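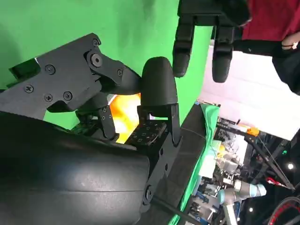
Pre-Session Checks for a Two-Hand Cell: Working Procedure

Applies to: stations with two multi-finger hands or grippers working over a shared table
Maintained by: Mayuree Hemmin
Reviewed by: Kojo Kyei, September

This procedure covers the checks an operator completes before enabling motion on a two-hand station. It assumes that the risk assessment for the cell is already signed and that the operator has finished the Brunet induction. It does not replace the lockout procedure, which is a separate document.

What you need

Hex keys and a small cross-head driver from the station kit
Paint marker, white
Lint-free wipes
The station log, either the paper copy or the Zallix form

Step 1. Remove drive power

Press the emergency stop at the station and confirm on the controller that both arms report a stopped state. Leave it pressed through Step 4. If a neighboring arm can reach the table, stop that arm as well. A stop on one controller does not stop the others unless the circuits are linked, and at most of our stations they are not.

Step 2. Check the fasteners

Work from the mounting plate outward to the fingertip. Try each screw by hand with the correct driver, using light pressure only. Do not retighten a screw by feel. If it moves, log it as a loose fastener, remove it, clean the thread, apply thread locker, and torque it to the value on the hand's data card.

Check the pivot bolt at the finger joint last. It carries the load of the linkage and is the fastener most often found loose. Overtightening it will bind the joint, and the controller may then report a motor fault instead of a mechanical one. Draw a witness mark across the bolt head and the plate after every adjustment. A broken mark at the next check is grounds for taking the hand out of service.

Step 3. Inspect the contact pads

Wipe each pad once, in one direction. Look for torn edges, lifted corners, and debris caught in the grid. Do not use solvent. Replace pads in pairs so that both contact surfaces have the same wear, and enter the new part number in the log.

Step 4. Prepare the table and backdrop

Pull the cloth flat over the work area. Where it hangs over the table edge, confirm that it cannot be caught by a finger at full extension. Clamp it if there is any doubt.
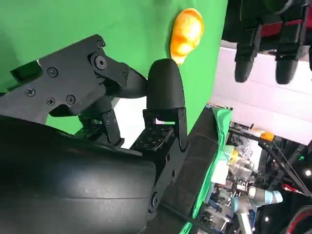 Place only the objects listed on the task sheet. Each object should be light enough to be dropped from working height without damage, and free of loose parts. Keep tools and spare hardware off the cloth.

Step 5. Clear the people

Before releasing the stop, the operator says "enabling" and waits for a spoken answer from everyone within reach of either arm. A nod is not an answer. Bracelets, lanyards, and loose sleeves come off or are secured before anyone reaches into the shared area, including when the arms are stopped.

Step 6. Run the slow cycle

Release the stop and run program 101 at reduced speed. It opens and closes each hand, then moves the two toward each other to the minimum separation set for the station. Keep one hand on the stop button for the full cycle. Listen for clicking at the linkage and watch for a finger that lags behind the rest.

If the controller shows code 204, end the check and go back to Step 2. Do not clear the code and rerun.

Recording the result

Log pass or fail for each step, with initials. An unfilled line counts as a fail. Failed checks go to Montri Kongkaew, who decides whether the station can be used that shift. Records are kept for 31 days at the station and then moved to the Darnel archive.

Related pages: Lockout and Tagout; Cable Routing at Shared Tables; Replacing a Fingertip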